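# Keeping dry pasta in order on a small shelf

I write these notes from my own kitchen, and I am sure that many people do it differently. My neighbor Vojtěch Čierny, for example, pours everything in glass jars. It looks very nice at his place. I tried it for one winter and then I went back to packages, so this page is for people who like to keep the pasta in the package it came in.

## Take everything out first

Do not start with the shelf. Start with the table. Put all the pasta you own on a clean white surface, if you have one, side by side, with the long side going away from you. In this position you can read most of the names and you see very quickly if you have bought spaghetti again.

Boxes and bags should lie in the same row at this point. Later they will be separated, but now you only want to know what you have.

Turn every box so the text is the right way up before you put it away. I forget this all the time.

## Choosing the shelf

A small shelf with two levels and metal legs is enough for one household. Mine is white and I bought it at Zelenák, in July, when they were selling the summer things cheaper. Please measure the height between the lower board and the top board before you pay. A box of short pasta standing up needs more room than you think, and a bag of spaghetti can stand only if it has something to lean on.

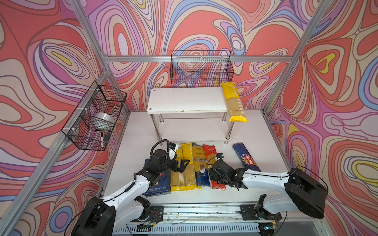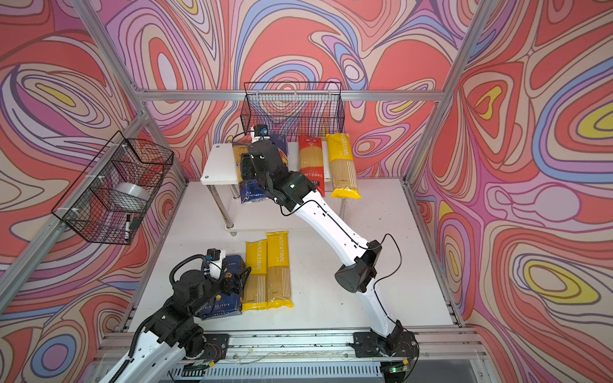
## What goes where

- Cardboard boxes go on the lower board, standing, with the narrow side to the front.
- Long pasta in bags lies flat on the top board. If you make a pile, keep it to 2 bags high, because the film is slippery and the third one slides down.
- Opened bags go to the front and they get used first. Fold the end two times and close it with a clip. A rubber band is also fine.
- Do not put heavy jars on top of spaghetti. It breaks in the middle and then it is only good for soup.

If a bag has a clear window, put the window up. You will see how much is left without lifting it.

## Wire baskets for small things

A wire basket on the wall is very useful near the shelf. I keep there a marker, the clips and a roll of labels. With the marker I write the month of opening on the label, in big letters, and stick it on the end of the bag. Cable ties hold a light basket well, but pull them tight and cut the tails, otherwise they scratch your hand.

Leave one basket empty if you can. Something will always come from the shop that has no place yet.

## How much to keep

My sister-in-law Žofie Gajdoš keeps enough for a whole school canteen. For the two of us, I buy when there is only one package of long pasta and one of short pasta on the shelf. In our house 400 grams is dinner with a little left for the next day.

Every second month I take all the packages down and wipe both boards with a damp cloth. Let the boards dry fully before anything goes back, especially the cardboard.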